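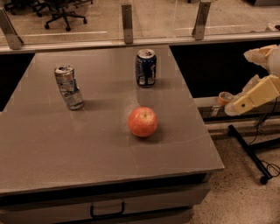 grimier-tabletop: two controllers on one arm

README for release 2

What this is

Recorded pick attempts from a bench comparison of two arm controllers, Fover and Hulen. Both ran on the same arm, with the same gripper and the same head camera, on the same gray table. The only thing that was meant to change between runs was the controller. Places where something else changed anyway are listed under Known problems.

The task is short. A set of household items stands on the table, the operator names one as the target, and the arm reaches in from the right side, closes on the target and lifts it. There is no placing step. An episode ends at the top of the lift, on a drop, or when the operator presses stop.

We made this set to pick a controller for our own bench. It is shared because other groups asked for the raw recordings along with the scores.

Objects

The base set is:

- a crushed aluminum can, bent partway down its body
- an intact dark blue soda can
- a red apple

The crushed can is in the set because a bent can gives the gripper no straight side to close on. It stands upright, but the grip height matters a lot: above the kink the body goes one way and below it the other. The blue can is the easy shape. The apple is there for the low grasp, where the fingertips have to come down close to the tabletop.

The cans are both empty. The crushed one was bent by hand once, at the start, and handled with care after that. Further denting from the gripper was allowed and is noted per episode in the notes column. Apples were replaced when they went soft, so size and color differ a little across the set. The apple_id column tells you which one was used.

Layouts

In the standard layout the crushed can is on the left, the blue can stands at the back near the glass partition, and the apple sits in front of the blue can. This was chosen so that an approach to the blue can has to pass over or behind the apple without knocking it. Other layouts swap the apple and the crushed can, or pull the blue can forward. Layout names are in layouts.txt, with the operator's placing notes for each.

Objects were placed by eye. There are no tape marks on the tabletop, so expect small shifts between episodes with the same layout name. Use the first camera image of an episode if you need the true positions.

Hardware

Arm: the white arm on our mobile stand, parked at the right-hand end of the table with the casters locked.

Gripper: the stock parallel gripper with pale yellow fingers. The opening was set to 80 mm for every approach.

Camera: head camera only, looking down at the table at an angle. A wrist camera was tried and dropped before recording began, as its cable pulled on the last joint.

Controller A: Fover, default gains.

Controller B: Hulen, default gains, with its own path smoothing turned on. Turning the smoothing off made the arm shake at the end of a reach, and we did not record in that state.

Both controllers received target poses from the same script at the same rate. Neither one sees the camera feed. If the target pose is wrong, both will miss in the same way, and those episodes are marked bad_target and left out of the scores.

Procedure

1. Put the objects down according to the layout name. Turn the blue can so its printing is not in the same position as last time.

2. Send the arm to the start pose, with the fingertip just outside the right edge of the tabletop. Wait for the joint readings to settle. Start recording before the first motion command goes out, since the delay before the arm moves is part of what is being compared.

3. Send the approach. The arm should stop short of the target with the fingers open, hold, and then wait for the close command. The hold is where the controllers differ most. For the blue can, the hold position is just to its right, with the apple still untouched in front. 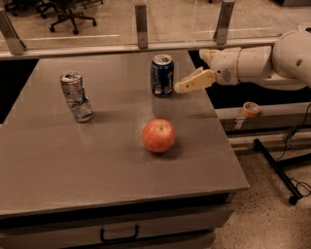 4. Send the close command, then the lift. If the object slips but stays between the fingers, let the lift finish and mark it as slipped. If it falls, stop there.

5. Write the outcome before resetting the table. Do not fill in outcomes from memory at the end of a session. We did this once in the first release and had to throw the whole session out.

6. Switch controllers after every block. The arm must be powered down for the switch, and the zero check repeated when it comes back up.

Outcome labels

lifted: the object left the table and stayed in the gripper to the top of the lift.

slipped: same as lifted, but the object moved visibly in the fingers on the way up.

dropped: the object left the table and fell.

missed: the fingers closed on nothing.

knocked: the target or another object was pushed over or rolled before the close command.

stopped: the operator ended the episode.

bad_target: the commanded pose was wrong. Not scored.

In the scores, lifted and slipped both count as success. If you want a stricter measure, count lifted alone. Hulen looks better under the strict count.

Results

Each controller has 50 scored episodes. Fover succeeded in 42 of them and so did Hulen. The totals hide a clear difference in how they fail.

Fover moves sooner after a command and reaches the hold position faster, but it runs slightly past the hold and comes back. With the blue can at the back of the table that overshoot was enough to tap the can. Most of its failures are labeled knocked.

Hulen is slow to start and arrives without overshoot. Its failures are mostly on the crushed can. It tends to settle a little low, which puts the fingers at the kink, and the can turns in the grip as soon as it leaves the table. Raising the target pose for this can would probably fix it. We kept the same target for both controllers and left the result as it was.

On the apple there was little between them. Both made contact with the tabletop on some of the low grasps. Fover reports the contact in its log. Hulen does not, and you have to look for it in the joint currents.

We went with Hulen for daily use. The tap problem on Fover can be tuned out, but we would need to do it again for each new payload.

Files

episodes/ holds one folder per episode, with camera images, joint states and the command log.

results.csv has one row per episode: controller, layout, target, outcome, apple_id, operator, notes.

layouts.txt has the layout names and placing notes.

calib/ has the camera calibration and the zero check readings taken after each controller switch.

tools/ has the script that replays an episode with images and joint states side by side. It needs Python and nothing unusual beyond that.

Time stamps in the camera images and the joint states come from the same clock. Time stamps in the Hulen command log come from the controller's own clock and drift. The offset at the start of each episode is in the header of the log. The replay script corrects for it, but if you read the logs directly you must do so yourself.

Known problems

The camera was bumped between two blocks in September and put back by hand. The calibration was redone, and both versions are in calib/. Episode folders point to the right one.

The tabletop and the glass behind it both pick up light, and brightness changes between morning and late afternoon recordings. Exposure was locked, so some late episodes are dark at the back of the table.

The room behind the glass was in use during recording. Chairs visible through it move between episodes. Do not use the background to line up episodes.

The cables near the stand touched the arm's base in a few early episodes. They are flagged in notes. We saw no effect on the motion but did not test for it.

Not suitable for

Training a general grasping model. The set is small, and the objects and the table are the same throughout.

Judging either controller at high speed or with a heavy load. Everything here was light and slow.

Changes since release 1

Removed the session with outcomes filled in late. Added the slipped label and went back through all earlier lifts to apply it. Fixed the swapped layout names.

People

Recording and labels: Anikó Szénási. Arm setup, scripts and second pass on the labels: Veronika Mészáros. Where the two passes disagreed, the second label was kept and the first is in the notes column.

Send corrections to the Szalai bench list with the episode folder name in the subject line.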